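Week two of testing the Droritz fingers against the Dilletti ones. Short thread, mostly complaints.

The Droritz sheet promises a "universal" two-finger grip. Universal at what? Their demo video uses one foam cube and one very polite tennis ball.

Thérèse Chan asked me why I bother with crushed cans. Because a fresh can is a cylinder and anybody's gripper can hold a cylinder. Dents are where the sales pitch goes quiet.

Same arm, same controller, 100 picks per finger set. I'm not publishing a success rate until both sets are done, so please stop asking, Wayne.

Cans are one thing. Letting go over an open drawer is another, and the vendors never seem to quote a number for release.

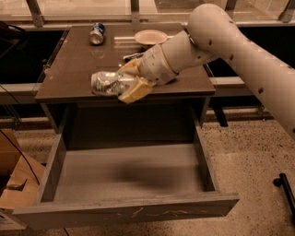 Also not sold on the price. $900 for the pair, and 4 days of email before Droritz would tell me what the pads are rated for. The answer was "typical use."

Dilletti fingers go on next. My expectations there are low too, and their mounting screws are already annoying me.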